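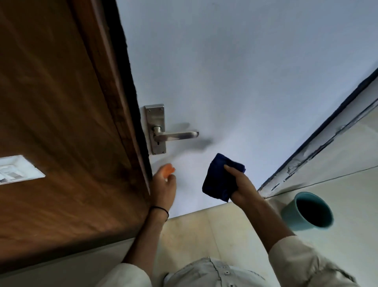
Womit krieg ich Fingerabdrücke von einer Edelstahl-Türklinke weg, ohne dass es Schlieren gibt?

Mikrofasertuch leicht anfeuchten, ein Tropfen Spülmittel drauf, abwischen, dann mit einem trockenen Tuch in Schliffrichtung nachreiben. Und nie direkt aufs Schild sprühen, sonst läuft dir alles ins Schlüsselloch.

Ro-un Yoon

Hab das selbe Problem gehabt. Wir haben überall weiß lackierte Türen und gebürstete Beschläge, da sieht man jeden Tapser. Spüli reicht meistens. Bei altem Fett rund um die Klinke nehm ich den Küchenreiniger von Cirkon, stark verdünnt, 40 ml auf 300 ml Wasser. Erst unten an der Tür testen!! Einwirken lassen nur ganz kurz, dann mit klarem Wasser hinterher. Schmutzradierer auf Lack lieber nicht, bei mir ist danach eine matte Stelle geblieben, genau auf Augenhöhe natürlich. Die Schildkanten mit Wattestäbchen, da sitzt der meiste Dreck.

skarkside_nord

Glasreiniger und gut. Mach ich seit Jahren so. Am Ende minimal Babyöl auf die Klinke, aber wirklich nur ganz wenig sonst rutscht man ab. Holztüren mach ich übrigens nur nebelfeucht, der Glasreiniger hat da nichts verlorn.

majumder331

331 Aufrufe · 6 Kommentare · Teilen

Newsletter: Haushaltstipps einmal im Monat per Mail. Abmelden jederzeit möglich.

Kontakt | Impressum | © Proltov Hilfeforum | Nach oben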